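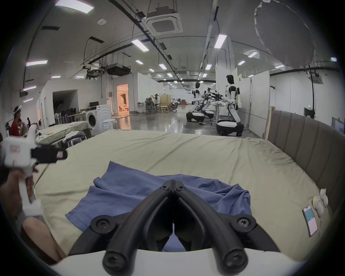
Call for Participants: Garment Folding and Bed Surface Study
Location: Brendero, Wurkville, main hall
Type: Paid, short-term, on site
Posted: 18 May 2018

Brendero is recruiting adults for a study of ordinary household folding. Participants lay out, fold, move and stack used and new garments on a bed-height surface. They also straighten and remake the cover on that surface between tasks. The study is run for Thongdee, a maker of bedding and storage goods. Results will be used to revise its folding and care instructions.

No experience in laundry, retail or housekeeping is needed. People who fold clothes badly or rarely are as useful to the study as people who do it every day.

Number of places: 14
Session length: three hours, including breaks
Pay: $65 per completed session
Sessions per person: one to three

Work content

Each session is divided into blocks. At the start of a block the participant receives a task card, which gives the garment type, its starting condition and the required end condition. The starting condition is one of the following:

Flat: the garment is spread on the cover, front side up.
Crumpled: the garment has been dropped on the cover and not touched again.
Partly folded: one fold is already in place and may be kept or undone.
Inside out: the garment must be turned before folding.

Most garments are cotton T-shirts in adult sizes. The rest are long-sleeved shirts, shorts, hand towels and pillowcases. The stock is some 100 pieces. Participants do not bring their own clothes.

The required end condition is either a rectangle, a roll or a strip. For a rectangle, the sleeves must be inside the fold and the neckline must be on the outer face. For a strip, the long edges must lie parallel to the hem of the cover. Rolls are accepted if they hold their shape when lifted. Folding method is up to the participant unless the card states otherwise, and there is no time limit on a single garment.

After each block the cover is pulled flat from the near side, then from the far side. Creases that disappear under one pass of the hand are to be removed. Creases set into the cloth are left as they are. Clips on the hem are not to be removed by participants. If a clip has come off, report it to the session lead before the next card. 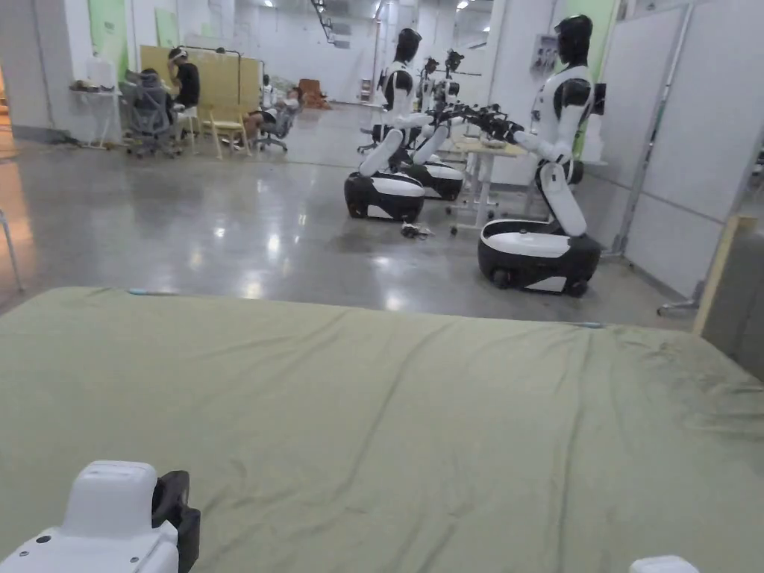 Main hall, with an olive-green work cover in the foreground.

Setting

The hall is a large indoor space with a polished concrete floor and overhead lighting. It is shared, and other people work in it during sessions. Folding takes place over the covered surface, with the participant standing or leaning over it. A participant who prefers to sit or kneel for part of a block may do so after telling the session lead.

Covers are plain and in muted colors. They are changed between participants and washed with an unscented detergent. Garments are washed with the same product. Anyone with a known skin reaction to detergents or textile finishes should mention it in the application.

Food and open drinks stay off the covers. Closed water bottles may be kept on the floor by the wall. Bags and coats go in the lockers by the entrance.

Requirements

Applicants must:

be at least 18 years old;
be able to stand for most of a session and lean over a bed-height surface repeatedly;
be able to read short written instructions in English;
have the use of both hands;
wear flat closed shoes and a top with sleeves that end above the wrist or can be rolled up;
remove rings, bracelets and watches before the first block.

Left-handed applicants are encouraged to apply. The group from the last call was mostly right-handed, and the sleeve-first method in particular could not be compared properly.

Long fingernails and nail polish are not a problem. Hand cream should not be used on the day of the session.

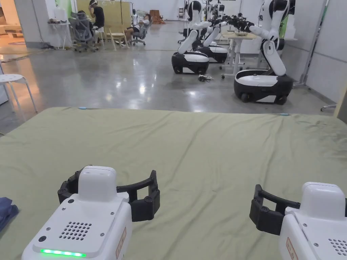
Smoothing the cover counts as a task in its own right and is scored separately from folding. The surface is checked along the far edge first, then in the middle, then on the side nearest the participant. A cover passes if the hem is straight along the far edge and no fold of cloth is doubled under itself. Small diagonal creases do not affect the score. Applicants with a limited reach can be given blocks that use only the near half, and should say so in advance.

Recording and scoring

Sessions are recorded on video. Recordings are kept by Brendero and are used for scoring and analysis. Names are stored apart from the recordings. The consent form sets out storage and deletion terms, and a copy is sent with the confirmation so that it can be read before arrival.

Scoring is applied to the folded garment and never to the participant. A low score does not reduce the payment. A block that is stopped early by the session lead is counted as completed. If a participant leaves before the end of the session, payment is made in proportion to the blocks finished.

Scores are entered in Prideo, the task log used for all textile work at this site. Participants may ask to see their own entries at the end of the session.

Handling rules

Keep the garment on the cover while folding. Shaking out in the air is permitted only when the card says so.
Place finished pieces with the last fold facing down.
Do not press with the forearm to flatten a stack.
Leave a failed fold in place until the session lead has noted it, then start again.
If a garment has a hole, loose thread or missing button, set it aside and ask for another.
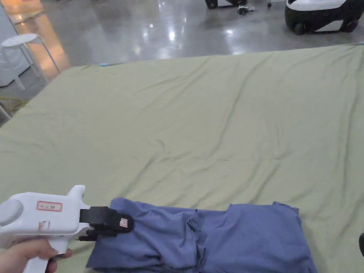
T-shirts folded to a strip are the most common source of rejected pieces. The usual fault is bunching at one end, caused by folding the second side before the first has been laid flat. A short practice block on strips is given to everyone at the start of the first session. Practice pieces are not scored, and the practice time is paid.

Schedule

Morning and afternoon sessions are available on weekdays through the end of May. Places are assigned in order of application, with adjustments to keep a spread of ages and dominant hands. Participants taking more than one session will have at least one free day between them.

How to apply

Write to Ayuba Ametepe, participant coordination, through the contact form on the Brendero site. Include your name, age, dominant hand, preferred session times, and any limits on standing, reach or grip. A résumé is not required. Applications are answered within three working days.

Questions about the folding tasks, the garments or the detergent can be addressed to Pongsak Panyasiri, textile handling, using the same form.

Payment is made by bank transfer after the last booked session. Travel costs are not refunded. Please bring photo identification to the first session.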